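The Long Way to a Pen Cup

Grirkwood's open day began with a spreadsheet. Visitors who came through the side entrance on 11 July 2020 were handed a printed copy of the test log from March, with the failed grasps left in and the operator comments unedited. One comment read "pen went under radiator again." Another read only "no."

The company builds grasping software for small objects. Its current project, Toma, is aimed at sorting jobs that are too varied for a fixed machine and too dull to keep people in: returned stationery, mixed cosmetics, the contents of craft kits. The hardware is bought in, apart from the fingers, and most of the day's talk was about the fingers and the data used to train the controller behind them.

Atif Rana, who runs the Toma work, gave the first session in a former packing room. He started with the linkage. A parallel jaw driven by a simple pivot will swing through an arc as it closes, so the contact point moves forward or back depending on the width of the object. For a box this hardly matters. For a pen it can mean that the tips meet above the barrel and push it down into the cloth. The Toma jaw uses paired bars to keep its faces parallel through the stroke, and the remaining error at the tip is corrected in software.

"The bars give you geometry," Rana said. "They don't give you judgment. You still have to decide where on the pen to close."

That decision is learned from people. Operators hold a gripper with the same jaws as the robot's, carry it around ordinary rooms and do ordinary tasks with it. The controller is later trained on the recordings. Grirkwood collects most of them in homes, on the grounds that a lab bench teaches the system mainly about lab benches.

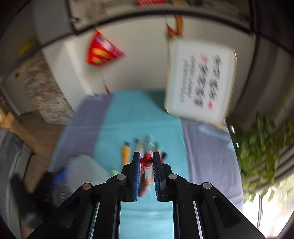 Slender objects are the hardest class in the Toma set, and Rana spent most of an hour on them. The usual advice is to grip at the center of mass. With a pen or a marker the center of mass is often on a smooth section, where a small error in angle lets the barrel roll out sideways. A cap offers an edge and sometimes a change in diameter, but it may come off. The clear-bodied item with the red cap is awkward for a second reason: depth sensors handle transparent plastic badly, and the controller may get a firm reading on the cap and almost nothing for the section under it. Rana's group treats such gaps as unknown space and plans the approach from whatever opaque parts remain. The ribs on the pads help once contact is made. They do nothing for the approach.

Motion blur was the next subject. Early versions of the pipeline threw out any recording segment that fell below a sharpness threshold. The result was a controller that had seen a great many slow approaches and very few quick ones, and it hesitated badly whenever the target was not where it expected. Blurred segments are now kept and given a lower weight. The log showed fewer timeouts after the change, though Rana noted that the pad compound was replaced in the same period and declined to credit either one.

The live demonstration used a fixed arm and a tray of eight objects, to be moved one at a time into a cup. The arm placed four without trouble. It dropped a glue stick, recovered it on the second try, then stopped over a mechanical pencil and stayed there until an engineer pressed reset - a fault already listed in the log under "indecision." The remaining objects went in after the restart. The whole run took about eight minutes.

A visitor from Skedden, which makes feeders for packaging lines, asked why the arm did not simply shake the tray when it was stuck. Rana said they had tried it. The pencils all ended up against the wall of the tray, where the jaw cannot open far enough to get around them. A narrower finger called Pova is being drawn up for that case, with a thinner pad and two bars in place of the present arrangement. It was shown only as a drawing, and no release date was given.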